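Zestorham's swap shelves are back for the winter, and they're bigger than ever

Friday, November 1, 2024

Good news for anyone in Zestorham with a cupboard they can't quite close. The town's swap shelves open again tomorrow morning, and this year there are 31 of them, spread across the library, both community centres, the health centre waiting room and a handful of shops and offices that asked to join in.

If you missed it last winter, the idea is lovely and very simple. You bring something you no longer need, you put it on a shelf, and if you see something you like you take it home. No money, no forms, no points to collect. You don't even have to bring anything the first time you come!

It began with 5 shelves and a box of jigsaws in the back room of the library. By the time last season closed, 227 households had signed up for the monthly swap letter, and people were coming in on the bus from Ploltano with bags of paperbacks on their knees.
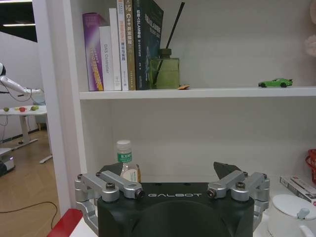
Books are still the heart of it, of course. Crime novels go fastest, cookery goes nearly as fast, and there is a very healthy trade in children's picture books, which seem to go round and round the town until their corners give up. But the shelves have been taking other things for a while now, and that's where it gets really fun — kitchen bits, board games, wool, picture frames, cushions and house plants have all found new homes.

House plants get their own morning this time. The Châu café on Mill Lane is hosting a cuttings swap on the second Saturday of the month, starting at 10, with pots and compost laid on and plenty of tea. Spider plants are more or less guaranteed (there are always spider plants), but the café is hoping for some of the big leafy ones too. Bring yours wrapped in damp newspaper and write its name on a slip of paper if you know it.

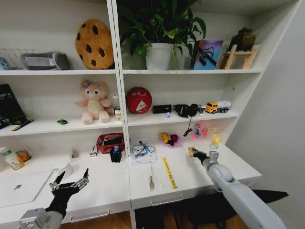 A leafy plant and a cookie-shaped cushion share the top shelf.

A few house rules have been added after last year. Please wash kitchen things before you bring them. Clothes are still a no, as there just isn't the room, and so is anything with a mains plug. Jigsaws should have all their pieces, or a note on the lid saying how many are missing. Furniture can't go on the shelves, but there is a noticeboard in the library entrance where you can pin up a card, and last winter it shifted two sofas and a piano.

Teenagers at the Jumia youth club have painted new signs for every location, each one different, and they are a joy. Look out for the one at the health centre with the owl reading a bus timetable. 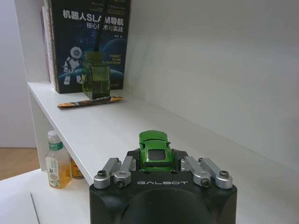 The word "GALBOT" in light grey capitals on matte black.

The shelves will be open whenever the buildings they're in are open, right through until the end of March. A printed map is free from the library desk, and the first swap letter of the season goes out next week. To get it, leave your email address at any of the community centres.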